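Section 4 of the Gridness student handbook. Sections 1 through 3 covered getting into the lab, not getting thrown out of it, and the power-up sequence. If you skipped them, go back. The arm can tell. (It can't, but the section 3 quiz sheet can, and your team captain has to initial it.)

## 4. Setting up for the Processor Task

In the Processor Task the arm has to reach into an open desktop computer, find the CPU socket and line up over the processor without hitting anything that costs money. Your team writes the routine. The computer is a donated Dell that has already lived one full life in an office, so please be gentle with it in its second career.

The full task is worth 1000 points at the Prasero Cup. Most of them are lost during setup, which is why this section is longer than the one on programming.

### 4.1 Before you start

You need:

- The arm, powered up and homed (section 3)
- The gripper, bolted on and answering commands
- The task computer, side panel off
- The Mac Carthaigh checklist, on its clipboard, with the pen still attached if the universe is kind
- 2 people, one at the keyboard and one at the stop button

The person at the stop button does nothing else. They don't hold a phone or a sandwich. It is the dullest job in robotics and you will all get a turn.

> **CAUTION:** The task computer is never plugged into the wall. Not to "see if it still boots," not for a minute, not on a dare. Check the power inlet every time, including the times when you checked it last time.

### 4.2 Placing the case

1. Lay the case on its side on the slatted bench, open side up. Lift it with both hands under the metal. The front bezel is not a handle, and we have the front bezel that proves it.

2. Push the case up against the bench stops until it won't rock. If it rocks, there is a screw or a cable under it. Remove the screw or cable and put it in the lost parts jar, where it can be with its family.

3. Tuck loose power cables away from the socket area. Don't unplug anything that is still plugged in. The power leads and drive cables stay in the case on purpose, since the judges leave them in too.

4. Confirm that the CPU cooler is out. You should be able to see the top of the processor from above. If you see a fan, you have picked up the wrong computer.

5. Open the socket. Push the lever down slightly and out sideways to clear its catch, then swing it up. The metal frame lifts with it.

6. Wipe the top of the processor with a dry cloth. Old thermal paste gets into the finger serrations and from there onto everything you own. A faint tan stain is fine for practice. Paste you could write your name in is not.
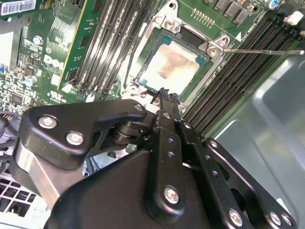
*Figure 4-1. Frame open, fingertip just short of the socket. This processor's stain is within practice limits.*

> **NOTE:** The small white triangle printed on the board next to the socket is handy for telling your teammates which corner you mean. "The corner near the triangle" has ended more arguments than "the left one," because everyone is standing on a different side of the bench.

### 4.3 Checking the wrist view

The wrist camera rides with the gripper, so the gripper is always in its own picture. Teams new to the task spend their first evening trying to get it out of the picture. Save yourselves the evening.

1. Start the viewer from the Gridness menu and pick **Wrist**.

2. Jog the arm to the saved position called `LOOK_HIGH`. Use slow speed. You have not earned fast speed, and by the time you have, you won't want it.

3. Find the socket in the view. On this board the easy landmarks are the long black memory slots and the round silver coin-cell battery. If you can find both, you can work out which way is up, a skill that will serve you well in the second half of the season.

4. Turn the lab lights on and off and watch what happens to the picture. Bare metal throws glare, and glare moves when the arm moves. If your detector thinks the case wall is a processor, you want to hear about it on a Tuesday and not at the Cup.

5. Adjust exposure until the edges of the heat spreader are crisp. Ignore how ugly the rest of the picture gets. The detector has no taste.

6. Save the exposure setting under your team name. Settings saved as `test`, `test2` or `final_REAL` are deleted at the end of each week.
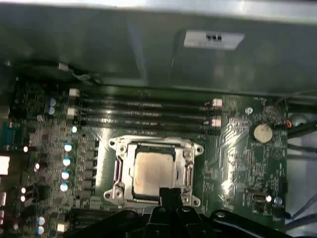 ### 4.4 Teaching the approach

You will teach three points: one well above the case, one just above the board, and one at the socket. The software joins them in straight lines. It joins them in straight lines even when there is a drive cage in the way, so give some thought to the route.

1. Drive the arm to a spot above the rim of the case and well clear of it. Save this as `P_OVER`.

2. Walk once around the bench and look at the arm from every side. The drive cage stands higher than the board and has bent tabs that would love to meet your gripper. Check that nothing on the wrist will brush it on the way down, cables included.

3. Lower the arm straight down with the Z jog only. Stop above the board. Save this as `P_NEAR`.

4. Have the stop-button person say "clear" out loud. Nodding doesn't count. Neither does a thumbs-up, which from the keyboard looks exactly like someone scratching their ear.

5. Creep toward the socket in the smallest jog steps. Stop short of the processor. Save this as `P_SOCKET`.

6. Run all three points forward, then backward, at slow speed. Repeat until it's boring. Boring is the grade we are after.

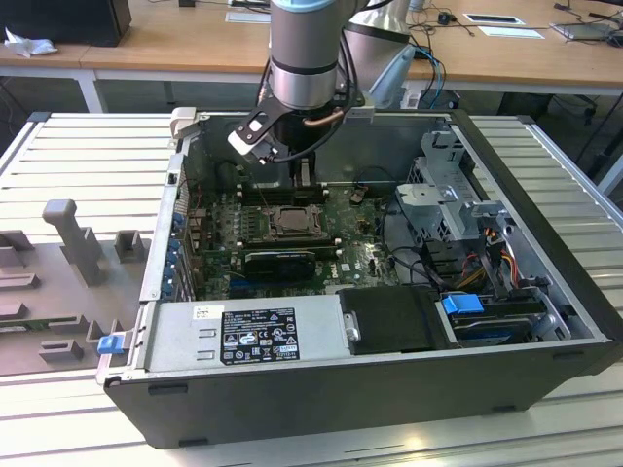
*Figure 4-2. Arm down in the case, gripper above the rear of the motherboard. The drive cage is the tall perforated part on the right.*

> **CAUTION:** Never reach into the case while the arm is enabled. If something falls in, press stop, wait for the status line to read `HELD`, and only then go fishing. The screw will wait for you.

> **NOTE:** The gray molded tray beside the case belongs to the setup. Leave it where it is, and don't use its holders for pens, drinks or earbuds.

### 4.5 Aligning over the socket

This is where you find out whether 4.4 was done well or just quickly.

1. Bring the fingers close together before you go near the socket. Open fingers are wider than you remember.

2. Run to `P_SOCKET`.

3. Look at the wrist view. The fingers will hide part of the processor or the frame, usually the part you wanted to see. Align on the edges that are still visible and leave the hidden ones to the software, which works out the rest of the square from those.
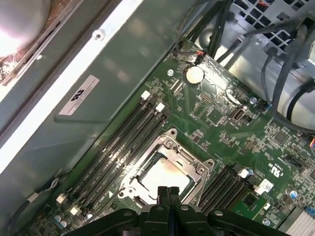 4. Press **Fit**. The viewer draws a square over the processor and gives you a score. Anything under 51 means the fit is a guess. Back off to `P_NEAR`, fix the lighting or the angle, and try again.

5. If the square lands on something that isn't the processor, don't nudge the arm over to make it match. This has been tried. It ends with a very confident robot in the memory slots.

6. When the fit holds, press **Record**. The Haltex controller keeps up to 3000 samples per run and then stops without telling you. If your file looks suspiciously short, you left it recording while you all went to look at another team's bench.

### 4.6 When it goes wrong

| What you see | What it usually is |
|---|---|
| Arm refuses to move | Stop button still pressed. Check it before you reinstall anything. |
| Viewer is black | Lens cover. Yes, again. |
| Fit score jumps up and down | Glare, or somebody leaning on the bench |
| Arm reaches `P_SOCKET` but off to one side | The case moved. Redo 4.2, step 2, then reteach. |
| Arm reaches the right place for another team | You loaded another team's points. Apologize and reload. |
| Clicking noise from the gripper | Press stop and fetch a mentor. Don't try to hear it better by putting your head closer. |

If your problem isn't in the table, write it in the bench log with what you did just before it happened. "Nothing" is not an accepted entry.

### 4.7 Packing up

1. Run to `P_OVER`, then home. Always in that order. Going straight home from the socket takes the gripper through the side of the case, or tries to.

2. Disable the arm and wait for the status line to read `OFF`.

3. Close the socket frame and latch the lever. An open socket collects dust, crumbs and, one December, glitter.

4. Copy your run files to the team folder. The bench machine is wiped without ceremony.

5. Sign the checklist and return the pen.

Section 5 covers picking up memory modules, which are smaller, lighter and much better at getting away from you. Bring the same partner if you are both still speaking.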